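4.2 Opt-out flags and call volume

Subscribers to the Truluvar directory were split by whether their listing carried a do-not-call flag. Each of the 700 listings was followed through February, and incoming calls were coded as private, commercial or unknown.

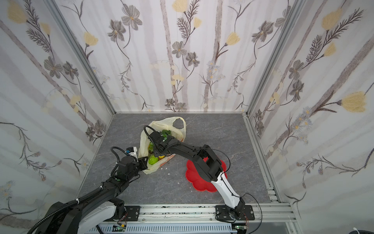
Calls from numbers registered to a business were coded as commercial unless the subscriber reported an existing contract. Flagged listings received 30 commercial calls in the month, unflagged listings 76. The difference held when mobile and fixed lines were treated separately. Coding followed the scheme of Dursun, with one change: survey calls were kept apart from sales calls.

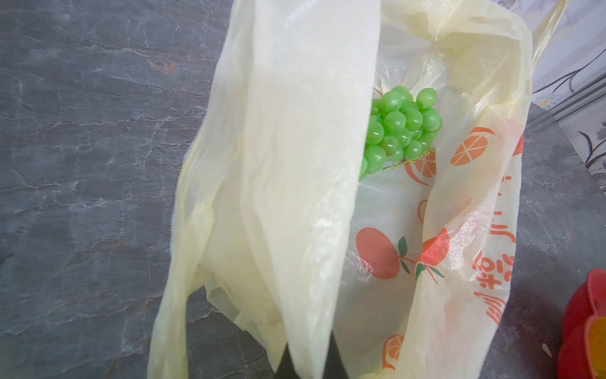

Figure 3. Green grapes in an open plastic bag.

Of the commercial calls to flagged listings, most came from firms that bought their lists before the flag was set. List age was therefore added to the model as a covariate.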